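Brunarora Ringside 17 – quick review

Posted 2022-02-17

Finally finished this thing last night so getting the review up before work. Typos will be fixed later, maybe.

Brunarora Ringside 17 is a booking sim. You run a promotion, you sign people, you book the cards, you watch the match ratings roll in and yell at them. If you played the older Dukdale games you know the drill. Same idea, new engine, much nicer menus.

The good. Roster is 206 wrestlers out of the box, all made up, and most of them have real personality. My top heel was a guy called Nepia – slow, mean, can't work longer than ten minutes without his rating falling off a cliff. So you learn to book around him. Short main events, lots of run-ins, let the tag guys eat up the clock. Felt like running an actual territory.

Contracts are way better than last time. People remember stuff. I promised a midcarder a title shot in September, forgot, and he walked out two weeks before my biggest show. Fair enough. My fault.

Crowd heat finally makes sense too. It's on a scale to 100 and you can see what moved it after every segment. Promo ran long, minus four. Hot tag, plus six. Love that.

The bad. Load times between shows. Ugh. Some 100 shows into my save and it was taking long enough to go make a sandwich. The AI promotions also do dumb things, like Ciron Wrestling putting their world title on a rookie, then on another rookie, then back on the first one. Commentary text repeats teh same five lines. And you still can't edit a card once you hit confirm. One misclick and your champ is wrestling the opener.

Tag division is thin. Women's division is better but needs more teams.
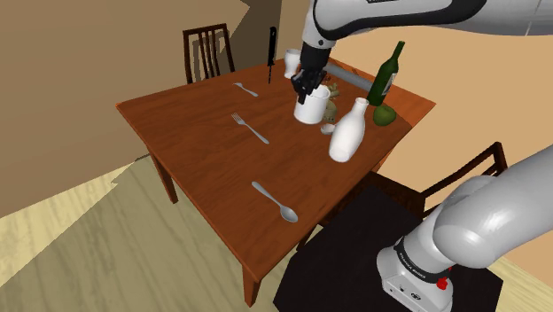

Match physics, if you turn on the 3D highlights, are hit or miss. Chops look great. Suplexes look great. Grapples are the weak spot, too many moves where one guy dangles off the other like that white mug hanging crooked from the black gripper, and you're just waiting for the drop. I switched them off after the first season and went text only. Runs faster, reads better.

Thaddäus Eberhard did the entrance music and it's the best part of the presentation by a mile. Left the menu running just to hear the second track.

Worth it? If you like booking, yeah. If you want to play the matches yourself, no, there's none of that in here. Wait for a patch if long saves are your thing.

Score: 7.5 out of 10. Would be an 8 with a card editor.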